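What I learned from an old office computer

Three weeks ago my neighbor Esko Kettunen moved to a smaller apartment, and he gave me the computer which stood under his desk for many years. He said it still starts, but it makes a noise like a hair dryer and after some time it turns off by itself. He wanted to bring it to the recycling place. I asked him to wait one day, and then I carried it home, four streets, with two stops to rest my arms.

I am not a computer specialist. I work in the accounting office at Ikonen, and there we have Valentin Baumgartner, who comes when something is broken. But I always wanted to know what is inside, and a machine which costs nothing is a good machine to learn on. If I break it, I lose nothing except my evenings.

First I read a lot, maybe too much. I found a long discussion on a forum where people had the same problem, noise and then sudden shutdown. It had 703 replies. I read perhaps half of them. Most people wrote the same advice: open it, remove the dust, take off the cooler, clean the old thermal paste and put new paste. A few people wrote that it is the power supply and everything else is a waste of time. I decided to begin with the dust because it was free.

On Friday after dinner I unplugged everything, pressed the power button for a few seconds as the forum recommended, and took off the side panel. I expected dust, but I did not expect so much. It was gray and soft like felt, and it came away in one piece from the fan. My daughter Vasylyna asked if she could keep it. I said no.

I used a soft paintbrush and a can of compressed air. My advice is to do this on the balcony. I did the first part in the kitchen and I was cleaning the kitchen until eleven.

The next step was the processor. I had fear of this step more than any other. There is a small lever, and you have to push it with more force than feels correct. I watched a video three times before I dared. The processor itself is very light, and I put it in a clean saucer with a paper napkin, and the saucer on the highest shelf.

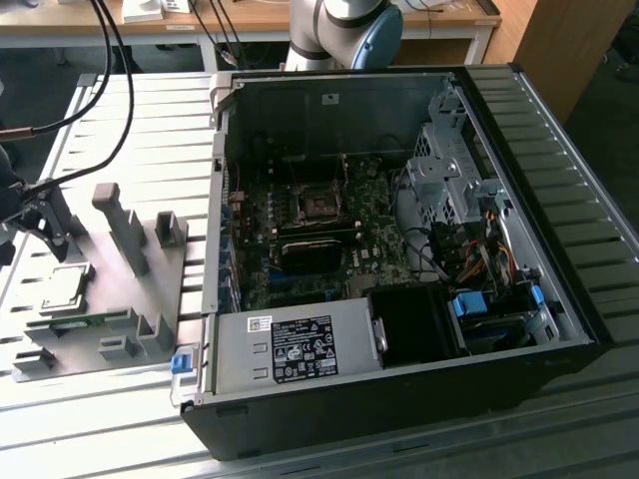 What surprised me most is how much the designers thought about the person who will open it later. On office machines like this the plastic parts you are supposed to touch are often blue. When you see blue, you can press or pull, and something will come free. I did not know this and I spent a long time looking for a screw which does not exist. After I understood the rule, everything went faster. I wish that my washing machine was made by the same people.

The cables were harder. I took photos with my phone before I disconnected anything, but my photos were bad, one was mostly my thumb. So I also wrote small paper labels and fixed them with tape. My handwriting on the labels was partly in my own language and partly in English, and later I could not understand one of them at all. I tried the plug in two places and it fit only in one, so the problem solved itself.

I bought the thermal paste in the small shop Utard near the station. The smallest tube is enough for many computers. The seller, Thắng Vương, explained to me that a drop like a grain of rice is plenty, and that beginners always use too much. I used too much. I wiped it off with alcohol and did it again.

On Sunday I put everything together. It did not start. I checked all cables, one after another, and found that one memory module was not pushed in completely. You must hear a click on both sides. I heard the second click, pressed the button again, and the fan turned very quietly. I called my whole family to listen to it. They were polite.

It has now been running for two weeks. I left it on for a whole night to test, and it did not shut down. It is slow, of course, and I will not use it for anything serious. I want to put all our old family photos on it. I have 2,000 of them on different discs and memory cards, in a shoebox, and every winter I say that I will sort them. For November I made this my plan.

If you also have an old computer and want to try, I would say take your time, keep the screws in a cup, and write your labels in only one language. Next I would like to replace the hard drive with a faster one. Valentin says he has one left over from work which I can have if I bring him a cake.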